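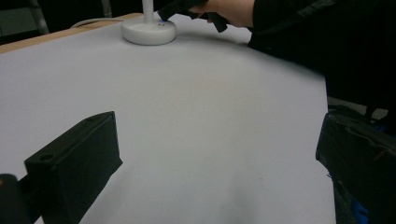
Blue light on lamp base stays on when the lamp is off

Posted by trerport_desk, 2023-04-02
2 answers | 11 comments | 4 shares

I have a white desk lamp, Zallex brand, with a round weighted base and a single thin pole. There is a small blue light on the top face of the base, right side. It stays lit after I switch the lamp off. I bought it in February and keep it on a craft table covered with white paper, so at night the blue dot is noticeable. Does it mean the lamp is drawing power? Also, can the base sit on paper safely? The base gets slightly warm after a few hours.

rissanen_bench
The blue light is a standby indicator. Touch-control lamps need a small circuit powered at all times so that the switch can detect your finger. Mine measured under a watt at the outlet with the lamp off. If you want it fully dark, put the lamp on a switched power strip. Check whether it remembers the brightness setting after a power loss. Mine resets to the lowest of 4 levels.

Slight warmth in the base is normal if the driver is housed there. If it is too hot to keep your hand on, stop using it. Paper under the base is fine at ordinary temperatures, but tape it flat, as a loose sheet lets the base slide when you press the switch. Run the cable off the back edge of the table and leave some slack, or the lamp will turn every time the cord is pulled.

Share (2)

barkerport21
I just put black electrical tape over mine. It covered the light but the touch switch stopped working until I trimmed the tape smaller. Don't know about the paper.

Share (0)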